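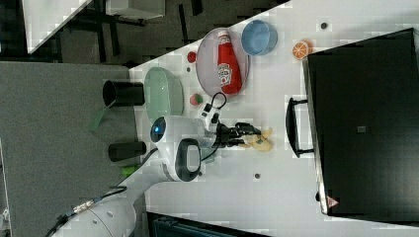 Cedar Kitchen Table, README

Version 2, March 19, 2024

Cedar Kitchen Table is a set of demonstrations for single-arm tabletop manipulation. Every episode was recorded by a person driving the arm by remote control. It was collected by the Ollosov group at the Kostosthorpe site and is meant for imitation learning. There are no scripted motions in it.

What is in it

1000 episodes in the main split. Each episode is one attempt at one instruction, from the first operator input until the operator presses stop. Version 1 was released in November with a smaller main split. Its episodes are all included here under the same IDs.

Instructions are short typed sentences, written before the episode starts. They are kept as typed, including misspellings. If you need cleaned text, use the field instruction_clean, which was corrected by hand.

Setup

One arm with a gripper, working over a white table. Kitchen items are laid out on the table and the oven stays on the right. The operator stands where the whole table can be seen and moves the arm with a hand controller. The trigger closes the gripper. Releasing the side button freezes the arm, so an operator can reposition their hand in the middle of an episode. These freezes are left in the data. You can drop them with the flag is_paused.
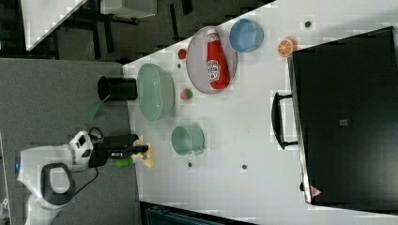

Table with plate, ketchup bottle, bowl, halved orange and a mug on its side.

Items are moved between episodes. We did not try to return them to fixed spots, and some are left lying on their sides. Do not assume an item named in one episode will be present in the next.

Fields

instruction: text as typed
instruction_clean: corrected text
joint_position: measured joint angles
gripper: commanded opening, 0 is open and 1 is closed
action: operator command after smoothing
action_raw: operator command before smoothing
is_paused: true while the side button is released
success: operator's own judgment at the end of the episode
operator_id: a number, not linked to a name

Camera streams are stored next to the episode file and share its timestamps. An episode with a missing stream is still listed in the index, with the stream marked as absent.
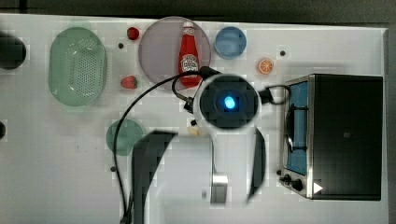 View from above, with the arm between the small green bowl and the toaster oven.

Known problems

The arm hides part of the table in the overhead view, and small items near the gripper can be hard to see. Use a second view if your labels depend on them.

The success label is loose. Two operators may disagree on whether an item placed on the rim of a plate counts. We kept failed attempts, and in many of them the first grasp slips and the operator tries again.

Video compression is visible in some streams. The uncompressed frames were not kept.

Loading

Use the Guerra reader, 2.0 or later. Older readers swap action and action_raw without a warning. Episodes longer than 2000 steps are split into two files with the suffixes _a and _b, and the reader joins them by default. Set join=False to turn this off.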